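How a Gripper Gets Ready for Work

A gripper is the part of a robot that does the job of a hand. Most grippers are simpler than your hand. They have two fingers that open and close, and they have no thumb.

Some grippers are not on a robot at all. A person holds them by a handle and does ordinary jobs with them, such as opening a door or picking up a bag. A small camera on the gripper records what happens. Later, a computer uses the recordings to work out how a robot could do the same job by itself. People who do this often use a pair, one for each hand.

The pair in this explainer is called the Toltance. It is looked after at a workshop in Estarby. It needs care every day it is used, in the same way that a bicycle needs air in its tires and oil on its chain.

The parts

A Toltance gripper has a gray body with a handle. At the front are two fingers. At the tip of each finger is a soft, dark rubber pad. The pads touch things, so they wear out first.

It also has markers. A marker is a square with a black pattern printed on white. It looks a bit like a piece of a crossword puzzle. No two patterns are the same. When a camera sees a marker, the computer can tell which one it is, how far away it is, and which way it is tilted.

The last part is the camera. It has a very wide lens, so it sees a lot at once. A lens like this makes straight things look bent. The computer knows how much bending to expect and can correct for it.

Morning checks

The checks start at 8:30 in the morning and follow a list taped inside the lid of the case. There are 11 things on the list. These are the main ones.

First, the pads are wiped with a damp cloth and left to dry. Dust makes rubber slippery. You can try this at home with a pencil eraser. Rub a clean one across a table and feel how it drags, then dip it in flour and try again.

Next, the pads are checked for cuts. Someone bends each pad gently with a thumb. A small crack will open up when the rubber bends, and it is easy to miss when the rubber is flat. A cracked pad comes off and a new one goes on. The old pad slides out of its holder, and the new one is pushed in until it clicks.

Then the fingers are opened as wide as they go and measured with a ruler. On the Toltance the gap should be 63 millimeters, a little less than the width of a playing card is tall. If the gap is smaller than that, there may be grit in the track where the fingers slide. A dry paintbrush gets it out. Oil is never used here, as it holds on to dust and makes the problem worse.

After that come the markers. They must be clean, flat, and stuck down at every corner. A marker that has started to peel is tilted the wrong way, and the computer will believe it. It will think the whole finger is tilted.

The lens is last. It gets a soft cloth and nothing else. Shirt sleeves are not allowed, even clean ones.

Trying it out

When the list is finished, the grippers are tried on something real. Lockers are good for this. A locker door has a handle set into the metal, so the finger tips have to fit into a small space. The door has to swing, and the gripper has to move along with it. If a pad is worn, it slides off the handle. If the fingers are stiff, the person holding the gripper can feel it straight away.

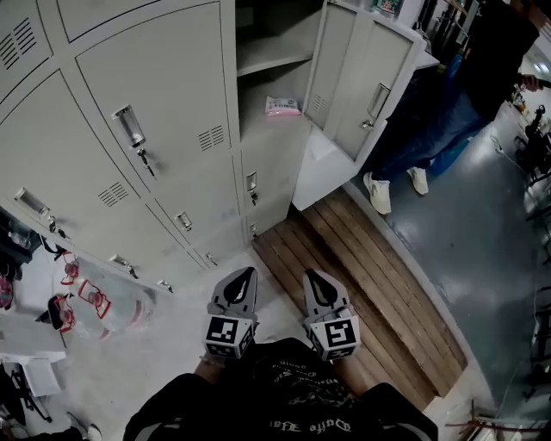
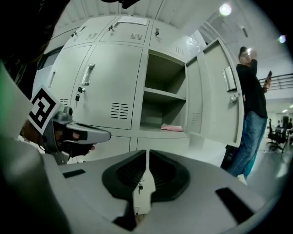
Grippers in front of gray metal lockers, with one door open.

Shanthi Begum says that she would put the markers at the top of the list, ahead of the pads. A worn pad lets you know about it, she explains, and you change it and carry on. A loose marker makes no noise and drops nothing. The person can work all morning and only find the trouble when the recordings are looked at in the afternoon. In her view, it is worth looking at the markers again at lunchtime too.

The list in the case has not been changed, but a second marker check has been written at the bottom in pen.

When something goes wrong

Small repairs are done at the bench. Here are three that come up often.

The fingers close, but one gets there before the other. A screw has worked loose inside the body. The cover comes off, the screw is tightened, and the cover goes back on. Then the gripper is opened and closed nearly 200 times to make sure the screw stays put. This is as dull as it sounds, and people take turns.

The camera picture is foggy. Usually there is a fingerprint on the lens. If wiping does not help, the gripper may have come in from a cold car, and the fog is water from the air. It clears by itself in a warm room.

The computer cannot find a marker. Bright lights can shine on the white part so strongly that the pattern disappears. The person moves a step to the side and tries again. If the marker is scratched, a new one is printed on dull paper, which does not shine.

Every repair is written down in a notebook with the part, the problem, and the name of the person who fixed it. Number 47 in the notebook says only "Left pad, chewed, dog." It is signed Kirsty Ashworth.

Putting it away

At the end of the day the fingers are left slightly open. Rubber that is pressed together for a long time can take on a flat spot. The battery goes on its charger. The grippers go back into the case with the lens facing up, and the soft cloth is folded over the top.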